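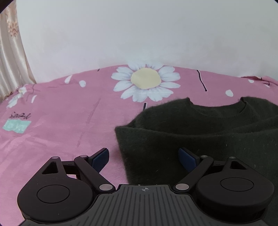

Rural Broadband / Funding and Policy

Re: Trustberg voucher scheme, sign-up now open
From: Anouk Van Hecke
To: valley-connect list

Roya Arabzadeh wrote:

> Good news at last. Trustberg have confirmed that the valley is in
> the July round. They need 863 households to pledge their voucher
> and then the build goes ahead, full fibre to every property from
> Butt up to Jondolel. There are 1,108 addresses on their map so
> we should manage it easily. It costs you nothing to pledge.
> Please fill in the form and pass it on to your neighbours.
>
> Roya

Roya,

Thanks for sending this round, and for all the phone calls I know went into it. I'm not going to pledge yet and I'd ask others to read the terms before they do.

First, the map. I went through it for our lane and it lists the pumping station and both halves of a barn that has been one house for as long as I've lived here. If that's typical then 1,108 is too high, and 863 is a much bigger share of real homes than it looks. Has anyone asked Trustberg where the list came from? It reads to me like an old postcode file.

Second, "costs you nothing". Clause 9 says that by pledging you agree to take a paid service for 12 months once the line is live. The price isn't in the form. The only figure I can find is on their general website, where the entry package is 45 pounds a month, and that page says prices may change before connection. My mother-in-law pays less than half that for a line she uses to look at the weather.

Third, "every property". The wording I have is "every property in the funded area where connection is reasonably practicable". Who decides what is reasonable? We've been here before. Ulia said much the same to the top end of Jondolel, put up 2 poles by the chapel and then wrote to say that the remaining houses would be "considered in a later phase". The poles are still there. There is no wire on them.

I also can't find a finish date. There's a date by which we have to pledge, and a date by which they "aim to begin survey work". If the survey says no, I'd like to know whether our vouchers come back to us or stay tied up with Trustberg while some other supplier might have used them. The form says they are "reserved". It doesn't say for how long.

None of this means it's a bad scheme. The line to our house drops out whenever it rains and I'd be very glad to see the back of it. But the government announces money for places like ours every couple of years, and what reaches the lane is usually a leaflet.

Could you put these to them, and ask for the answers by email, not over the phone?

1. The address list, so we can check it ourselves
2. The monthly price, fixed in writing for the 12 months
3. Which properties they already think are not practicable
4. A date when the vouchers are released if no work has started

If they answer all four I'll pledge the same evening and knock on doors on the Butt side. Until then I've told our neighbours to hang on.

Anouk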